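Hand-Held Gripper Build: Project Report
Rasha Khalaf
Shared workshop project, spring term

1. What I set out to check

The Lanon build notes say that a two-jaw hand gripper with soft ribbed pads "handles any small household object." I doubted that when I picked the project and I still doubt most of it. The notes were written by people who wanted the design to be copied, and the test list at the back is all blocks and cups. Blocks have flat sides. I wanted to know what happens with things that roll, dent, or come in no standard shape.

The plan was to build the jaws at the Pliddale workshop, carry the tool home, and move fruit with it on a table. I kept the budget at $240, which ruled out the metal linkage Panasiuk sells and left me with printed arms and bought hardware.

2. The build

The arms took two tries. On the first set I drilled the pivot holes slightly oversize, and the tips wandered sideways when the handle was squeezed. The second set was reamed by hand and is better, though I would not call it tight. The pads are glued on. The notes suggest screws, but screws through a soft pad leave a hard spot right where the fruit goes.

I closed and opened the jaws 358 times at the bench before testing anything, keeping a tally on paper. One pad lifted at the corner and had to be glued again. The Wirnex guide calls this kind of joint "maintenance free." I would like to see their tally.

3. Test setup

I used mixed fruit on a cloth-covered table, with an oval plate as the target. A bare table would have been easier to grip from, and a tray with sides easier still, which is why I used neither. The cloth wrinkles and slides, as it would in a kitchen.

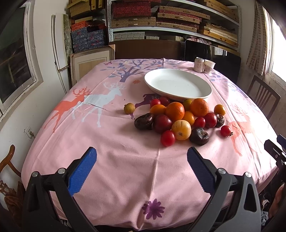
Figure 1. Jaws open over the table, with the fruit still on the cloth and the plate empty.

A move counted only if the fruit ended up on the plate and stayed there after release. Letting it drop from above and bounce did not count, even when it landed well. I gave each piece 5 attempts, then set it aside.

4. Results

Citrus was easy. The skin gives a little and the ribs bite into it. I had expected to be unimpressed and have to report that large and small oranges went over with hardly any trouble.

Tomatoes were worse than the notes would lead you to think. The grip held, but I had no way of telling how hard I was squeezing, and a smooth skin hides a bruise for a day or so. A move I scored as good may have been a bad one for the tomato. The dried fruit was awkward for a different reason: it lies flat, and the pads want to come in at mid-height, so I often ended up pinching cloth.

Roughly a third of my misses came from approaching at a poor angle. That is my fault more than the tool's, but a design that needs a practiced wrist should say so.

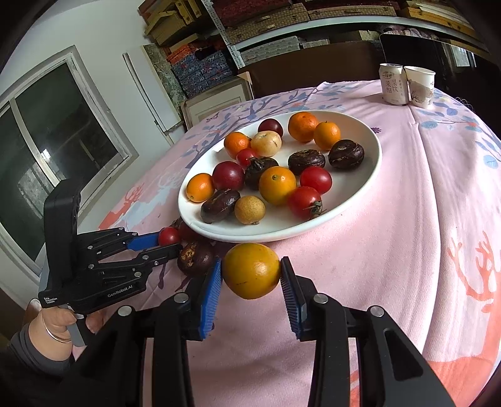
Would stiffer pads fix the problem with soft fruit?
Probably they would make it worse. A stiffer pad puts the same squeeze on a smaller patch of skin, and the real gap is that the handle gives the user no feel for force.

5. What I would not claim

I tested one tool with one pair of hands. I did not compare it against the Panasiuk linkage, and I did not weigh anything. Anyone quoting my citrus results as proof that the design works in general is doing what the build notes did.

For the next version I want a spring in the handle that pushes back in proportion to the squeeze, and thinner tips for flat pieces. The pivot holes also need bushings. I have priced those and they fit the budget if I reuse the handle.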